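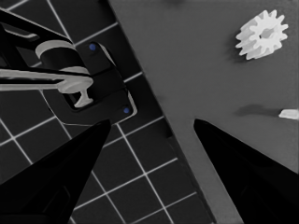
Image credit: Distetgate

Keeping art books in decent nick at home
Workshop tips / Paper & print

Quick one this week, lots of you asking after the last page on mending torn sleeves. So, big books. Exhibition catalogues, artist monographs, those square things that weigh as much as a paving slab.

Shelving
Flat if it's taller than your forearm. Upright if it's smaller, with a bookend, not leaning. Leaning does the spine in. Three in a flat pile is plenty, heaviest at the bottom. I had five in a pile for a winter and the bottom one has a dent in the cloth to this day.

Keep off outside walls. Leave a finger's gap at the back of the shelf so air gets round. Not over a radiator, obviously. Not under a skylight either -- red and pink spines go first, then the purples.

Getting one off the shelf
Push the two neighbours back, grip the middle by its sides, pull. Never hook a finger over the top of the spine. If the shelf's too tight to do that, take a book out for good.

Dust jackets
Clear polyester film, the archive sort, not sticky-back plastic. Sticky-back goes yellow and you will never get it off. Buy it on the roll. The Clesex roll at 400 mm wide does most catalogues, go up a size for anything landscape. Fold the film over a ruler, crease with the back of a spoon, no tape touching the jacket at all. Tape on film to film is fine.

Smells
Musty one from a car boot sale? Stand it open like a fan in a big lidded box, with a saucer of bicarb in the corner (not touching). Leave till Friday, have a sniff, do it again if need be. Don't spray anything. Dont put it in the sun.

Price stickers
Hairdryer on low, ten seconds, peel slowly from a corner. Residue comes off glossy covers with a clean white rubber. On uncoated card leave it alone, you'll only take the print with it.

Loose plates
Older catalogues had colour plates tipped in along one edge and the glue gives up. Tiny line of wheat paste, small brush, wax paper either side, weight on top overnight. PVA is too strong, it cockles the page. If the book's worth more than 100 quid, take it to a binder and leave teh paste in the cupboard.

Posters and folded inserts
Take them out. They make the book gape. Acid-free folder, pencil the title on the outside, keep it on the same shelf. My Sakalauskas catalogue came with a map-fold insert thicker than the text and the hinge split within a year.

Slipcases
Ribbon under the book before it goes in, then pull the ribbon to get it out. No more shaking it over the bed.

Next time: framing prints without the mount going brown.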